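Camera Tilt and Background Variation in Simulated Two-Arm Tool Handling

Student project report, second-year robotics module
Submitted in May

Summary

This report describes a project on training a two-arm robot policy in simulation and testing how well it copes with a camera that is not mounted level. The task was to pick up a long-handled tool with one arm and bring its tip to a small object resting on a work surface. We compared two training sets of the same size. In the first, the camera was fixed in its nominal position. In the second, the camera roll and the room background were changed at the start of each episode. The policy trained on the second set was slightly worse when the camera was level and clearly better when it was not.

1. Background

A policy that takes camera pictures as its main input can learn things about the pictures that have nothing to do with the task. If the table edge is always horizontal and always at the same height, the policy may use that edge as a reference. It will then fail when the camera is knocked or remounted. The same applies to walls, floors and anything hanging on them.

The usual remedy is to vary these things during training. Most of the earlier project reports in our module varied colour and lighting only. We wanted to look at roll, meaning rotation of the camera about its own viewing axis, together with the room background.

2. Simulator and task

All work was done in Sernano, the simulator used for teaching in our department. Episodes were recorded with Riro, a small logging tool written for an earlier project, which saves joint positions, gripper commands and camera pictures at a fixed rate. No real robot was used at any stage.

The set-up has two arms and one work surface. One arm does the tool handling. The other is held in a parked pose for most of the episode and moves only in the last phase. An episode is divided into four phases:

Phase A: approach the tool and close the gripper on it.
Phase B: lift the tool clear of the surface.
Phase C: bring the tip of the tool to the object.
Phase D: move the second arm out of its parked pose and towards the object.

An episode counts as a success if the tip touches the object in phase C and the tool is still held at the end of phase D. A touch by the gripper body does not count. Contact is read from the simulator and not judged from pictures.

3. Data

We recorded 2,508 episodes by scripted control. The script knows the position of every object and plans a path directly, so it does not need the camera. Episodes in which the script itself failed were removed before recording ended and are not part of this number.

The same recorded motions were then rendered twice. Set 1 used the level camera and a plain grey room. Set 2 used a roll angle drawn anew for each episode and one of 9 rooms. The rooms differ in wall material, floor, furniture and pictures on the walls. Since the motions are identical in both sets, any difference between the policies should come from the pictures alone.

Rendering Set 2 took much longer than Set 1, mainly on account of the wall and floor textures. We had planned a third set with variation in lighting, but this was dropped.

4. Policy and training

The policy is a small network with a picture encoder and a joint-position input. It predicts a short run of future joint targets, of which only the first few are carried out before the next prediction. We used the same network, the same number of training steps and the same learning rate for both sets. The settings were taken over from the Joo baseline and were not tuned further.

One change was needed. The baseline crops pictures to a square around the centre. With a rolled camera this sometimes removed the object, which can lie close to the far edge of the work surface. We turned off the crop and scaled the full picture down instead. This was done for both sets.

5. Evaluation

Each policy was run on 802 test episodes with new start positions. In 514 of these the camera was rolled, and in the rest it was level. Three rooms were kept out of the nine used in training by building them separately, so the test rooms were new to both policies.
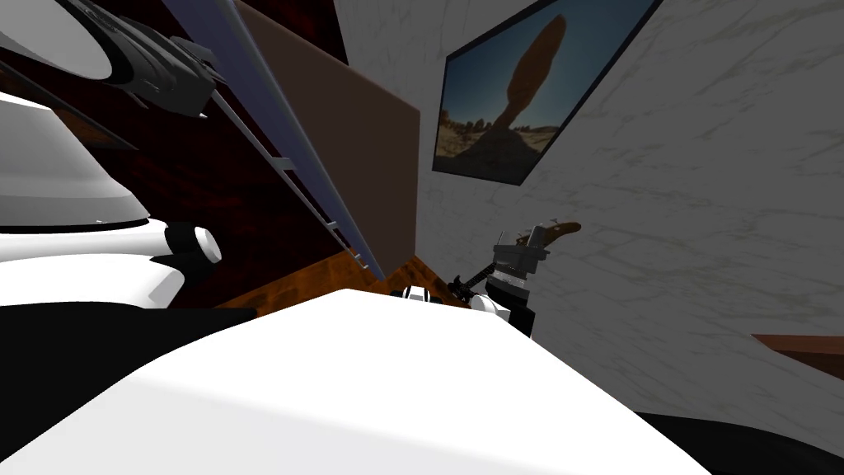

Brastau Robotics Project Group, Department of Automation

In phase C the tool is held by its wooden handle, with the dark shaft running down towards the small white-and-black object at the far edge of the surface. With a roll as steep as this, the far edge of the surface, the floor strip and the picture on the marble wall are all diagonal. A large part of the view on the left is taken up by the other arm. Views of this type were the hardest for the Set 1 policy.

6. Results

With a level camera, the Set 1 policy was slightly better than the Set 2 policy. Most of the extra failures of the Set 2 policy were in phase A, where the gripper closed too early.

With a rolled camera the order was reversed. The Set 1 policy still grasped the tool in many episodes but moved the tip in the wrong direction in phase C. The error grew with the roll angle and had the same sign as the roll, which suggests that the policy had learned to move relative to the picture axes. The Set 2 policy showed no clear link between roll angle and tip error.

The choice of room mattered less than expected. Neither policy failed noticeably more often in rooms with strong wall patterns. Dark floors caused some trouble in phase A for Set 1 only.

7. Limitations

The two kinds of variation were applied together in Set 2, so their effects cannot be separated. A fair comparison would need one set with roll only and one with rooms only. The tool and the object were the same throughout. Each policy was trained once, and we cannot say how much of the small difference with a level camera is due to the random start of training.

8. Further work

The next step is to split Set 2 into its two parts and repeat the training with several random starts. The recorded motions are stored in Riro format and can be rendered again without rerunning the script. Pitch and height of the camera could be varied in the same way with small changes to the render settings.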